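设备维护动态：手持夹爪工位的日常保养

Josonetti项目的家居场景采集工位本月完成了一次全面检查。工位设在Clakside二楼，由Rungnapa Chantharasri负责，Thắng Lâm协助。下面把检查内容和改动写出来，给另外几个工位的同事参考。

工位的主要设备是手持夹爪。每只夹爪前端是弯曲的指尖，指尖后方装一个贴有定位标记的白色方块。操作人员左右手各持一只，在书桌和柜子前做开抽屉、取放物品一类的动作，软件根据标记方块推算夹爪的位置和朝向。方块只要松动一点，或者标记面起翘、沾了手印，算出来的轨迹就会抖。四月下旬的数据里抖动明显增多，于是有了这次检查。

先查的是标记方块的固定。Thắng Lâm把全部夹爪的方块拆下来，清理接触面后重新装回，螺钉按对角顺序拧紧，再用记号笔在螺钉头和底座之间画一条细线。以后开工前看一眼这条线有没有错开，就知道螺钉有没有动过。原来的做法是用手晃一晃，各人力气不同，判断也不一样。

标记面的清洁改用干的无绒布。之前有人用酒精湿巾擦，印刷层的边缘已经发灰，摄像头在侧光下容易认错。发灰的标记面全部换新，换下来的不要留在工位上，以免混用。新标记贴好后，用刮板从中间往四边压平，气泡压不掉的就撕掉重贴。

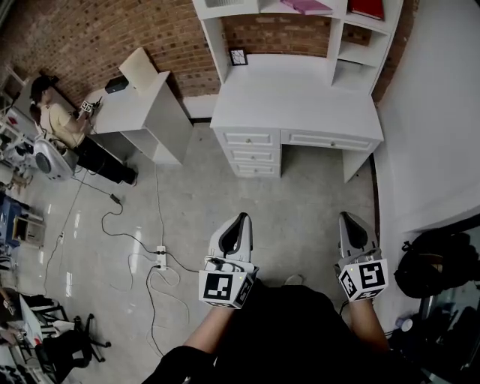
Clakside工位，两人手持夹爪在书桌和柜子前作业。

指尖的磨损比预想的快。累计开合2000次以后，指尖内侧会磨得发亮，夹薄的东西（比如书的封面）时容易打滑。现在规定每1000次检查一次，每2000次更换。计数由软件自动记录，换完指尖的人要在软件里清零，并在登记表上写下夹爪编号。左右手的夹爪成对更换，一新一旧搭配使用时，两边的夹持力会有差别，操作的人也不好适应。

开合机构每600次加一次润滑脂，用量以薄薄一层为准，多余的擦掉。润滑脂沾到标记面上很难清理，加脂前先把方块用套子罩住。加完后空手开合几次，听有没有摩擦声，有声音的送到Buppha Prasertsri那里拆开看。

校准方法没有变，仍是把夹爪放进定位座，闭合、全开各录一段，再由软件比对。偏差超过3毫米的夹爪停用，挂红色标签，不要自己调参数。这次查出的几只问题夹爪，原因都在方块底座变形，换底座后重新校准，全部通过。底座由Flirnance供货，新一批的壁厚加大了，旧库存用完后不再补。

地面走线也一并看过。操作人员双手都拿着夹爪，低头看路不方便，走动时容易绊到电缆。Audrey-Anne Fortin建议把走线收到墙边，并在需要横跨地面的位置加过线槽，材料已向Sotomayor订购，五月中旬到货后安装。在此之前，开工前先把电缆理顺，插线板周围不放东西。两人同时作业时，事先说好各自的活动范围，换位置前出声招呼。

开工前的检查顺序如下，已打印出来发给各工位：
看螺钉标线；
擦标记面；
查看开合计数；
做一次定位座校准；
理顺地面电缆。

收工时夹爪放回架子，指尖张开，标记方块朝外。不要把夹爪直接搁在桌面上，方块的棱角碰过几次就会磕白，边缘一花，识别率就往下掉。充电设备拔掉，登记表填完再走。

备件申领请找Şengül Uysal，写明夹爪编号和要换的部件。指尖和标记贴纸有现货，方块底座要等下一批。

2018年5月3日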